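Accueil | Notes | Bancs d'essai | Archives | Contact

2 février 2023, par Markivetti

Depuis octobre, j'applique deux règles avant chaque prise en téléopération à deux pinces portatives. La première concerne les marqueurs : plaques propres, points lisibles, aucun doigt devant. La seconde concerne les câbles, qui doivent sortir vers l'extérieur et ne jamais croiser le plateau.

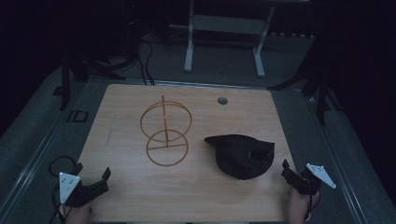 Pinces en main, casquette et objet filaire sur le plateau.

Pour les textiles, je note l'orientation de la visière au départ. Une casquette affaissée n'a pas de pose de référence, et l'étiquette « posée » ne suffit pas. Sur les 504 prises du lot Groketti, j'ai écarté toutes celles où ce champ était vide.

Reste la fermeture des doigts : contrôle à vide en début de série, puis à chaque changement d'objet. La valeur va dans le journal, même si elle n'a pas bougé.

Dernière mise à jour : révision 2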